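Melline opens its first Stirthorpe workshop, and yes, you can bring your grandmother's coat

3 min read

STIRTHORPE, 29/09/2020 - Hi, I'm Mélanie Kennedy, and I've been fixing other people's clothes at my kitchen table for long enough that my family asked for the table back. So I've gone and rented a proper place! Melline, my mending and alterations business, is now open on Cloutier Street in Stirthorpe, two doors up from the bakery, and I'd love for you to come by with whatever has been sitting in the bottom of your closet.

We do hems, zippers, linings, moth holes, torn pockets, jeans that gave out at the knee and sweaters the dog got hold of. I've also brought in darning by hand, which people had been asking me for all through August and which I kept turning down for lack of room. A simple hem is 8 dollars and a new coat lining starts at 55. If I look at something and think it would cost you more than it's worth, I'll tell you, and then you can decide if you love it enough to go ahead anyway (a lot of you do, and I'm very much on your side).

There are four of us at the machines now. Two came over from the old Pririco shirt factory when it closed and they can set a collar faster than I can find my scissors. I asked them to teach the rest of us, and they're being pretty patient so far.
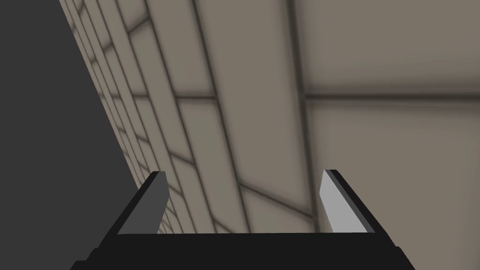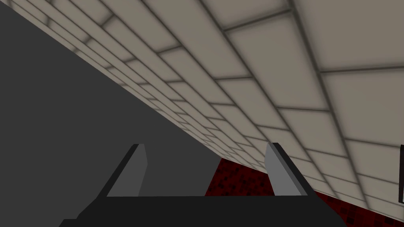
Do I need an appointment to drop something off?

Just walk in for drop-offs any time we're open. Fittings are the one thing we book ahead, so we can give you the fitting room and somebody with pins for as long as it takes, and you can set that up at the counter or by phone.

Most jobs are ready within a week. Coats take longer, and wedding clothes longer still, so please talk to me early if there's a date you can't move. And wash things before you bring them, if they can be washed. We pin a paper ticket to every piece, with your name and what we agreed on, and you keep the other half.

The other thing I'm excited about is the mending evenings. We push the cutting table against the wall, put out needles and thread, and you bring one thing to fix while one of us goes from chair to chair and helps. Groups are small, so there's space between the chairs, and we ask everybody to wear a mask. The first few evenings are for beginners, and by beginners I mean people who've never threaded a needle. I had roughly 100 names on the list before we'd even painted the door, so if you don't get into the first round, hang on, I'm adding more.

I also take donations of buttons, wool yarn and old sewing patterns. No fabric for now, please! My shelves are full and my sister has stopped offering me her garage.

Melline is open every weekday from ten until six, with the counter closed for lunch between one and two. Reporters and anybody else who'd like to see the workshop are welcome to stop in during those hours and ask for me. I'm usually at the back with the coats, so ring the bell on the counter and give me a minute to put the iron down.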